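Permit drawings, round three

Quick one tonight, have to be up at 5. Several of you asked where we are with the garage conversion so, ok. Still no permit. But closer. I think.

Recap for anybody who missed the last posts. Detached garage, built sometime before we bought, want to turn it into a work room with a half bath and a sleeping loft for when my in-laws visit. Not a rental. Not a "tiny house", please stop asking. The lot is on Gomdale, the downhill side, so everything drains toward the thing. That part matters later.

Round one I drew it myself. Graph paper, then a free program on the laptop. City sent it back in nine days with a page and a half of comments. Fair enough. I had left off the setbacks completely and my north arrow pointed sort of east.

Round two we paid Shehata Drafting to do it properly. Much better drawings. Real sections, a door schedule, all of it. I learned what a door schedule is (a table of doors). Cost us $3073, more than I had planned but less than the other quote, which was $3632 and didn't include the revisions. If you are getting quotes ask about revisions. Ask twice and get it in the email.

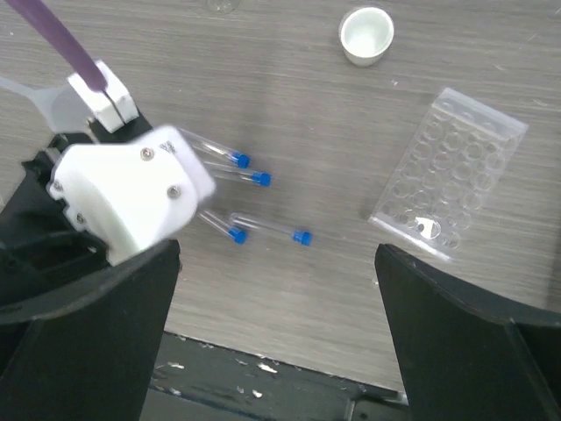 So round two went in on a Monday and came back with only four comments, and three of them were easy. Smoke detector location, a note about the header size over the old garage door opening, and the stair to the loft was too steep. We knew about the stair. I was hoping.

The fourth one was the floor. Existing slab slopes toward the door, like every garage slab everywhere, and they want to know how we get to a level finished floor and what the ceiling height is after. Drawings said 7'-6" at the low point. But nobody had measured the slab at the back wall, they took one number by the door and assumed it was flat. I was standing right there when they did it and didn't say anything either, so thats on me too.

Went out Saturday with a borrowed laser level and did it over. Slab falls a little over three inches front to back. Three! If we build up to level with sleepers we lose the height exactly where the bathroom goes. Could pour a topping instead. Could also leave the work room at the existing slope and only level the bath and the bit under the loft, which my husband likes and I really don't, I've worked in a room with a rolling chair on a slope and you spend all day drifting toward the door.

The finishes are the fun part and I keep sneaking off to do those when I should be doing stair math. 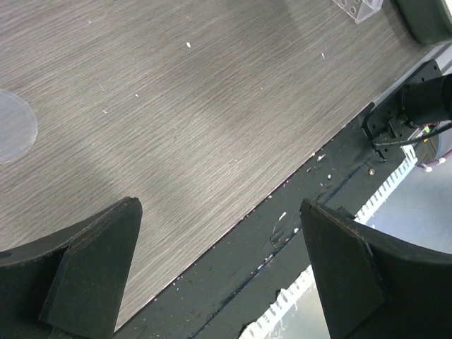 Gray wood-grain top with a dark metal rail along the edge.

Our own counter is undecided. Grevico had a remnant I liked, long enough for the whole window wall, but they won't hold it without a deposit and I'm not putting money down on a counter for a room that has no permit. Learned that one with the window. (The window is still in the hallway. It is a nice window.)

Ok, stairs. Loft stair has to come down to a legal pitch, so it gets longer, so it eats the spot where the desk was going. Options as I see them. Turn it with a landing halfway, costs floor but less length. Or flip the whole plan left to right, bath on the alley side, stair along the blank wall. Flipping means the sewer run gets longer by about 11 feet, and downhill side, remember, so the fall in the pipe is already tight. Drafter thinks the landing. I think flip. We are going to draw both and look at them for a week.

Total floor is 426 square feet, which sounds like plenty untill you put a stair in it. And then a wall. Walls are thick! Two by six plus drywall both sides, three or four of those and there goes your closet. I taped the plan out full size on the driveway and walked around in it with a coffee, would recommend, neighbors be damned. Found out right away that the bathroom door hit the vanity. On paper it cleared. On paper the vanity was also 18 inches deep and the one we want isn't.

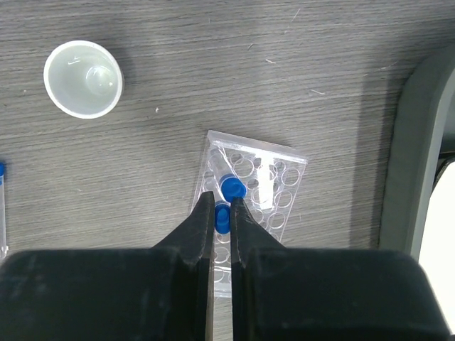 White cup, straight down.

Drainage, last thing. The reviewer didn't ask but I'm going to put it on the drawings anyway, a trench drain across the front and 40 feet of pipe out to the side yard. Jirlow Street had water in half the garages last May and we are lower than they are. The old slab has a stain line on the back wall that I have been pretending is paint.

To do before resubmitting:
New slab heights on the section
Stair, both versions
Move detector
Header note
Email about the revision fee (there shouldn't be one, see above)
Swap the vanity for the real size

If anybody has done a topping slab over an old one with cracks in it, tell me how it held up. Comments are open again, I turned the spam thing back on. Bed.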